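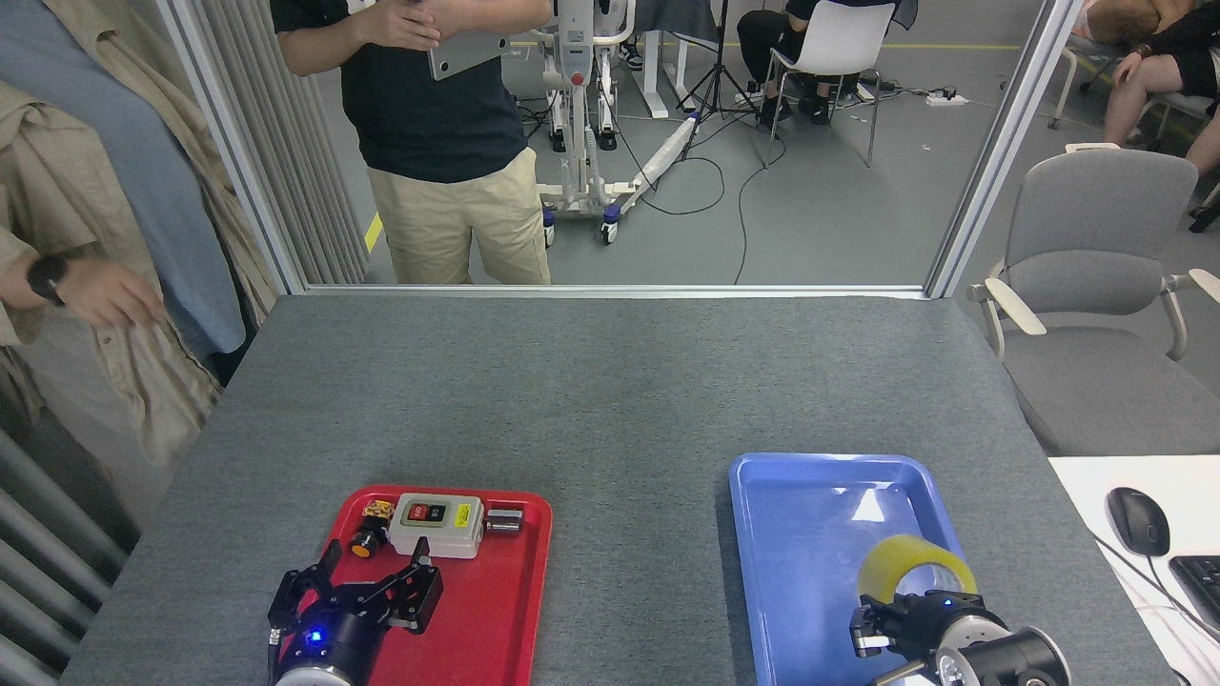
*Two trays and a roll of tape, at the Rosgate workshop.*

I have taught a few people to drive, and one to bake bread, and I can say with some confidence that both were easier than teaching a robot to pick up a roll of tape. I don't mean that as a complaint. I've spent a good part of the fall at it, on a little project we call Vevdale, and I've grown fonder of the work than I ever expected to.

The way we do it, a person steers the arms by remote control and the machine keeps a record of every motion. Then we do it again, and again after that. The notes I was handed on my first morning suggested 548 runs for a single task, and I laughed out loud, and then I sat down and did my first 14 before lunch and stopped laughing (my shoulders were up around my ears by then).

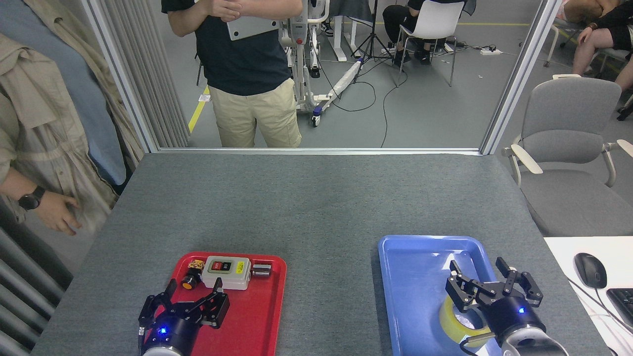 What surprised me was how much of my own fussiness went into those runs. I hesitate before I grip. I come in a little crooked and fix it late. A robot that learns from me will learn that too, and I have come to think we should worry less about smooth, handsome demonstrations and more about plain ones, with the small corrections left in. A friend at Stefanou, where they clean up every recording, thinks I'm being sentimental. Maybe so - but a learner who has only seen perfect tries has no idea what to do after a bad one.

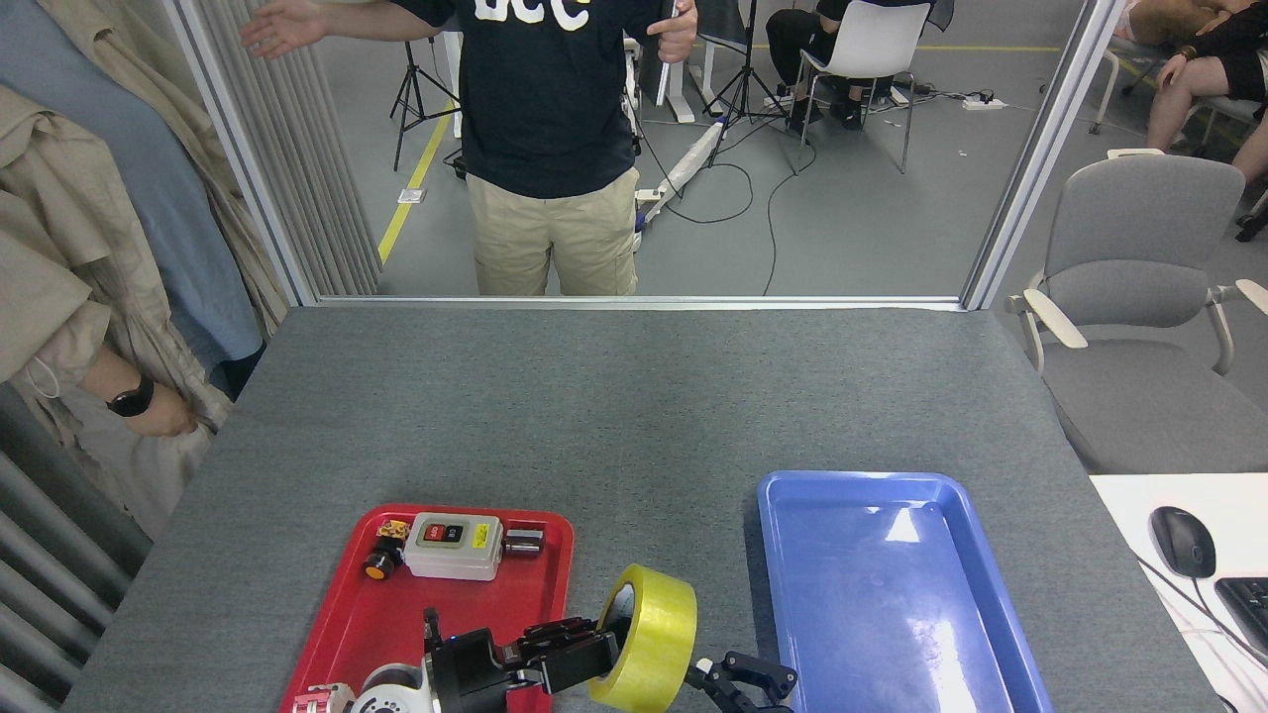 Patience is the other half of it, and I'd put in a word for choosing humble objects. People want to begin with something grand. I'd begin with tape. Held upright on its edge between two black fingers, a roll asks for quite enough judgment: where to close, how hard, how far to tip before letting go. The folks at Rusirero started with folded shirts and spent three months being miserable.

So my advice, for whatever it's worth, is to let your newest person take a turn at the controls early, clumsy hands and all, and to keep what they record. Mine from that first morning are still in the set.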